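Sunday, late

Went in for four hours today to finish the rules for the hand-held stations. The Trakcombe people want a written version before they let us start the second batch, and the one we had was a page and a half that I wrote in December with a cold.

Wrote most of it standing up at station two, which was a good idea. Sitting at my desk I write things like "ensure adequate cable management." Standing at the table I wrote "both gripper cables leave the board toward the operator and never cross each other." Dumisani Pillay read both versions and crossed out the first one without saying anything.

Where we ended up, so I have it somewhere besides the shared folder:

Tape on the floor. The hazard strips mark where the table goes. If the table has been bumped off them, stop and put it back before recording anything. We lost 30 takes to this in the fall and only found out when Hedegaard tried to line up the views.

Hands. Both grippers in hand before the take starts, both still in hand when it ends. If one hand has nothing to do, it rests its gripper on the board and stays there. No letting go to scratch your nose. I did this myself in take 408, so I can't be too hard on anyone.

Sleeves. Dumisani wanted sleeves rolled above the elbow. I wanted to leave it alone. We settled on plain dark sleeves, wrist bare, no watches or bracelets. Jollum uses the same rule and hasn't had trouble with it.

Objects. One task, one object on the board, plus whatever cord is attached to it. Anything with a cord gets its own section now. The cord has to start in a different shape every time. People were laying it out neatly the same way, which is natural, and then we had 100 takes that might as well have been one take. The rule is to pick the cord up, drop it, and leave it how it falls, provided it stays on the board.

Power strips are never plugged in while they are the object. I put that on the first page by itself. The wall outlets behind the station are for the equipment and nothing else.

We argued longest about failed grasps. The old page said to throw the take out if the first grasp slipped. Dumisani said that teaches everybody to go slow and careful, and then you get takes that look like someone defusing a bomb. I said that if we keep every slip we'll be labeling until summer. What we wrote is that up to two slips stay in, labeled, and on the third the take is marked and set aside. It still isn't deleted. I think that is right but I'd like to see a week of it before I sign my name. 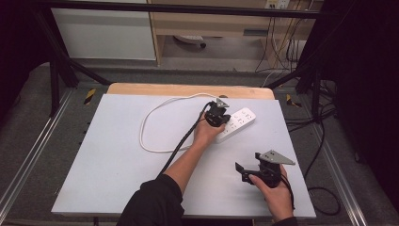 The other thing left open is breaks. Grostetti asks for ten minutes in every hour, and our own page says nothing at all. My wrist hurts tonight after a short session, so I'm going to put the ten minutes in and see who objects. It should count as paid time, and I'll write it that way.

We have 421 takes under the old rules. I don't want to redo them. I'll go through a batch tomorrow with the new sheet beside me and see how many would pass, then decide.

Forgot to eat lunch. Had eggs at eight. Need to buy bread and call Mom back.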